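Brarkix Press Releases Advent Study Guide for Small Groups

RAMSTEAD – Brarkix Press has released "Waiting Rooms: Studies in the Songs of Luke," a new study guide by Hawi Moges for churches, home groups and families. The book is available now in paperback and as a download.

The guide works through the opening chapters of the Gospel of Luke, with most of its attention on the songs of Mary, Zechariah and Simeon. Moges wrote the material for a weeknight group at Zapata Street Chapel in Ramstead, where she has taught adult classes for 18 years. The group used the studies in typed form before she revised them for print.

"People know the story well enough to stop reading it," Moges said. "I wanted to slow down over the words. Zechariah has months of silence before he sings anything, and we usually get through his part in a minute or two on the way to the manger."

Each of the 18 studies begins with a short Scripture reading, followed by a few pages of teaching and a set of discussion questions. Moges points readers back to the Psalms and to Hannah's prayer in 1 Samuel, which she treats as the background to Mary's song. Leaders will find notes at the back of the book on the harder passages, including Simeon's words to Mary about the sword.

The studies were planned for an hour's meeting. A shorter track of 5 studies is marked in the contents for groups that only meet during Advent. The full set can be used at any time of year, and the Ramstead group finished its first run through the material in April.

Getachew Araya, editor at Brarkix Press, said the manuscript reached him through a church bookstore in Brumivham that had been photocopying it for customers with the author's permission.

"The store had gone through a lot of paper," Araya said. "We changed very little. Hawi writes the way she teaches, and the questions had already been tried on real people. A few that never got an answer were taken out."

The 372-page paperback includes the full text of each Bible passage, so that members can follow the reading without a second book open. Wide margins leave room for notes. The type is larger than in earlier Brarkix study guides, a change requested by several churches.
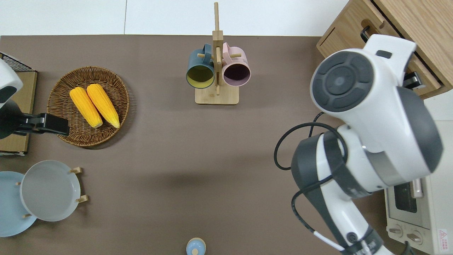 A separate leader's edition will follow in April. It adds prayers for opening and closing each meeting, suggested hymns, and 2 sample schedules, one for weekly groups and one for a weekend retreat. Bok-nam Song, who leads music at Zapata Street Chapel, chose the hymns and wrote a short introduction to them.

Moges will speak about the book at Brumivham Community Church at 7 p.m. on the first evening of the church's fall Bible conference. Admission is free and no registration is needed. Copies will be on sale in the foyer.

Churches ordering in quantity can request a discount through the Brarkix Press office in Ramstead. Pastors and group leaders may also ask for a printed sample containing the first study and its leader's notes. Requests should include the name of the church and a mailing address.

About the author: Hawi Moges teaches adult Bible classes in Ramstead and has written for several church newsletters. "Waiting Rooms" is her first book.

Media contact: Ottar Lie, Brarkix Press, Ramstead

Shares: 18
Comments: 2

Recent releases
Brarkix Press to Reprint Mitiku Mekonnen's Notes on Ruth
Family Devotions on the Book of James Now in Large Print
Brumivham Bible Conference Announces Evening Speakers
New Hymn Sampler for Small Churches Without a Pianist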